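Momum pauses sleeved robot work at Zindurdale after fabric snag

ZINDURDALE, November. For immediate release

I'm Nélida Figueroa, I look after safety at Momum, and I'd like to tell you myself about the fault we had on Friday with Daston, our two-armed robot. Nobody was hurt. One of Daston's hands got its fingers caught in its own sleeve, carried on trying to close, and the stop we rely on for exactly that sort of thing came in far later than it should have. So we've stopped all sleeved work at our Zindurdale site until it's put right, and if you're a customer with the same covers you should hear it from us first.

What happened

Daston wears soft dark covers over its arms (we call them sleeves, because they are!). They keep dust and stray fingers away from the joints. The covers are meant to end well short of the hand, and on Friday one had ridden down over the knuckles. When the hand was told to close, a fold went in with the fingers.

The software is supposed to notice a hand pushing against something it didn't expect and let go within 600 milliseconds. It took 2,973. That's nearly three seconds, and if you've ever had a coat caught in a door you'll know how long three seconds can feel. Our operator was quicker than the software and hit the stop button.

We've been back on the floor with the covers on, looking at how the cloth sits round the hands when the arms hang low. With this much fabric bunched over the knuckles, the fingertips are about all that's left in the clear.

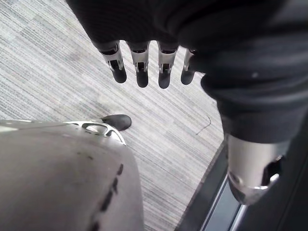
Why the stop was slow

This is the part I'm least happy about. The release limit is a setting, and a setting can be changed. Ours had been raised during grip trials with Fakir, our heavier test load, so that the hand wouldn't let go too early. It should have been put back afterwards and it wasn't. The start-up check looked to see that there was a limit and never looked at what the limit was, so Daston started up quite happily with the wrong one.

I signed off that check. I'd read it plenty of times and missed the gap every time, so please don't go looking for an operator to blame. The operator did everything right.

The cloth has a share in it too. Our covers were tested over 2,000 arm movements, nearly all of them at bench height. Reaching down towards the floor is a different matter: the material gathers in thick folds, and those folds can work their way along the arm. We should have tested low reaches for much longer than we did.

While we go through the low positions again, I've asked the team to watch two things, the hem at the wrist and the place where the fabric meets the fingers. People's feet are on my list as well, as anybody standing close to a low arm has their shoes nearer to it than their hands.
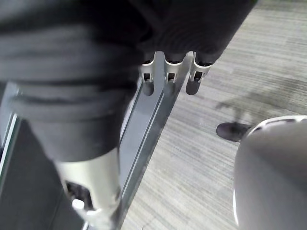
What we're doing now

The release limit is locked, and changing it needs two people. The start-up check reads the actual value and refuses to run if it's wrong. Both of those are in place at Zindurdale already.

The new covers will take a bit longer. They'll have a fixed cuff at the wrist and less spare cloth along the forearm, and I won't let them out of the door until they've been through a proper run of low reaches.

Eleven customer machines have the older covers. We're ringing every one of those customers ourselves. If you have one, please take the covers off with the power isolated, keep people clear of the arms while they're bare, and don't run any job that needs the covers on. Don't try pinning or taping the cuff in place, however tempting it looks, as tape can come loose and end up in the fingers too.

If you've had a snag of your own, even a tiny one that sorted itself out, do tell us! I'd much sooner have a pile of small reports than miss the one that matters. Ring the Momum safety desk at Zindurdale and ask for me, Nélida. Press questions can come the same way.

Ends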